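Speaker notes: What the Barrel Does, and What It Doesn't
Evening talk, Somudcombe library series
12/12/18

Good evening, everybody, and thank you for coming out on a cold night when I know perfectly well you could be home with your slippers on. (Wait for the people at the back to find chairs. There are always a few more than you think.)

I want to start with a smell. If you have ever walked into a winery cellar in the fall, you know the one I mean: damp stone, a little vanilla, a little bread dough, and something like an old desk drawer. I fell in love with that smell long before I could tell one grape from another, and I'm afraid it has cost me a good deal of money over the years.

So tonight is a talk about oak. Where it comes from, why coopers set fire to the inside of it on purpose, and why one bottle tastes like buttered toast while the one next to it on the shelf tastes like a fresh pear.

SLIDE 2. A very short history. People in the ancient world moved a lot of wine in clay jars, which are heavy and break if you look at them wrong. Barrels caught on because you can roll them. One person can move a full barrel across a flat floor, with some practice. The flavor part came along for the ride, and it took people a good long while to decide they liked it. (Pause here. Somebody usually asks about resin in Greek wine. Say yes, lovely topic, catch me afterward.)

SLIDE 3. Two forests. French oak tends to have a tighter grain and gives its flavor slowly: clove, cedar, a bit of toast. American white oak is often more generous, with coconut and vanilla and sometimes dill. I do mean dill! If you've ever had an old-style Rioja and thought of pickles, you weren't imagining things, and you should say so out loud at your next dinner party and see who agrees with you.

SLIDE 4. Toasting. The cooper sets the half-built barrel over a small fire so the staves will bend, and then leaves it there a while longer to brown the wood. Light toast, medium toast, heavy toast, exactly like the dial in your kitchen. (Hand around the three stave samples from Lillberg now. Remind people to pass them along and not sit on them, as happened in July.)

While those are going around, let me tell you about my visit to Setmont. It's a small place up a gravel road, and they had 200 barrels in a shed that was really meant for tractors. They let me taste the same Chardonnay from 4 of them, all filled on the same morning. One was plump and nutty. One was so lean it made my ears move. The other two were somewhere in the middle, and I would have sworn in court that they came from different vineyards. I drove home thinking about nothing else, and missed my turn.

SLIDE 5. Old barrels and new. A new barrel gives the most flavor. By the third or fourth filling there's very little left to give, but the wood still lets in a tiny bit of air, and that air softens the wine. Plenty of winemakers want just that and no vanilla at all. They call those barrels neutral, a word I have always thought a little unkind.

SLIDE 6. Money. (Slow down, people like this one.) The last new French barrel I saw priced was $1250, and it holds not quite 25 cases of wine. You can do that division on your napkin. It's a good part of why cheaper wines get their oak from chips or staves dropped into a steel tank, like a tea bag. I used to be quite snooty on that subject. Then I was poured a red from Esquivel at a blind tasting, wrote "lovely, elegant oak" in my notebook, and found out afterward that it had never been near a barrel in its life.

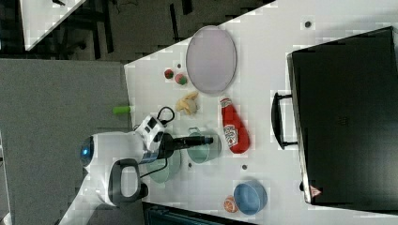 Now, at the table. An oaky white wants something rich beside it, so roast chicken, corn chowder, or lobster if you're having that kind of year. Put it next to a sharp green salad and the two of them will quarrel. A heavily oaked red is happiest with something off the grill, where the char meets the toast halfway. And if you find a wine too woody, try giving it an hour in a decanter, or try it tomorrow night. I've rescued more than one bottle by forgetting about it.

(Check the time here. If we're running over, skip the piece about cork and go right to the pouring.)

THE TASTING. We have 6 wines, and they go from no oak at all up to what I would call a lumberyard. Please go in order, left to right. Small pours, water in between, and the crackers are there to be eaten. Jot down the first word that comes to you for each glass, even if it's a silly one. My own best tasting note ever was "grandmother's piano bench," and I can still call up that wine perfectly.

Questions while we pour. (Likely ones: sulfites, screw caps, how long to keep an open bottle. Printed sheet for the last one is in the blue folder.)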